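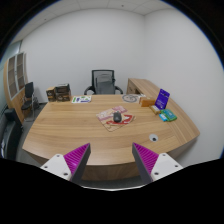
[karnau-dev] Re: width trace vs grasp label, which one wins?

24 October 2025

Quick one before I lose the afternoon. Replying inline.

> We pulled the latest Karnau branch and the segmenter is cutting the desk
> episodes in odd places. 41 episodes in, 13 come out with two grasp segments
> where a person would mark one. Is it meant to trust the finger width or the
> image label when they disagree?

Width, for now. The image label only gets a say if the width trace has a hole in it. I know the README says the opposite, README is from April and I havent touched it.

> All the bad ones seem to be mouse episodes. Pens and tape are fine.

Same at our end. The mouse is dark, the inner strips on the fingers are dark grey, and at low res the mask joins them up. The magenta part it finds every time. So label flips to "holding" while the fingers are still wide open, then back, then on again when they really close. Two segments.

The mat makes it worse. Mouse sitting on the mat gets split by the red print either side, so you get a blob per side and the tracker picks whichever is bigger that frame. Not going to fix that with a threshold, I tried.

What a closed grasp ought to look like to the labeller - mouse between the two ribbed pads, scroll wheel end pointing away:
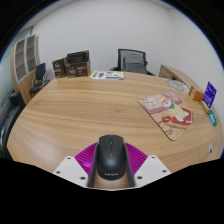
What to change your end

1. In the Joron config set label_source to width_first. Default got flipped in the merge, my fault.
2. Raise min_hold to 11 frames. Anything shorter gets swallowed by the segment before.
3. Mask out the black at the bottom and in the top corners before the colour step, not after. The undistort stretches the blue fringe along the edge and it was getting counted as object.
4. Rerun from the raw files. Don't rerun from cached masks, they're keyed on the old version number and it will happily reuse them and tell you all is well.

> Does the start pose matter? We've been seeding the planner with a fixed yaw.

Yes, please stop doing that. Yaw has to come from the detection in each episode. The mouse doesn't lie the same way twice, and the planner will line the fingers up with wherever your constant says. Compare: 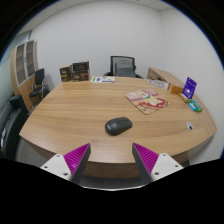
Mouse near the front of the desk, off the mat, buttons pointing up and to the right.

and the one at the bottom of this mail, where it points up and to the left and is further in. With fixed yaw the planner gave the same approach for both. Flirkeck has a yaw estimator already, it's slow but it's right on everything except round things, use it until we have our own.

> Anything else we should hold back from training?

The 26 flagged in the Yakubu sheet, column F. Mostly width dropouts. Leave them in the repo, just dont train on them. Once the gap filler is in I want to put them back through.

Patch is on the segmenter-width branch. Tests pass apart from the one that always fails on the build box. If you still get double segments after step 4 send me the episode folder and the width csv, not a screen grab of the plot.

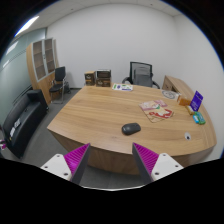 Delyth Orme
Perception and tooling, Karnau

ps - forgot, the desk plane fit. The curved front edge is lens, so fit the plane after undistort or the height comes out wrong towards the near side. There's a flag, undistort_first, off by defualt. Turn it on.

_______________________________________________
karnau-dev mailing list
Plain text please, trim your quotes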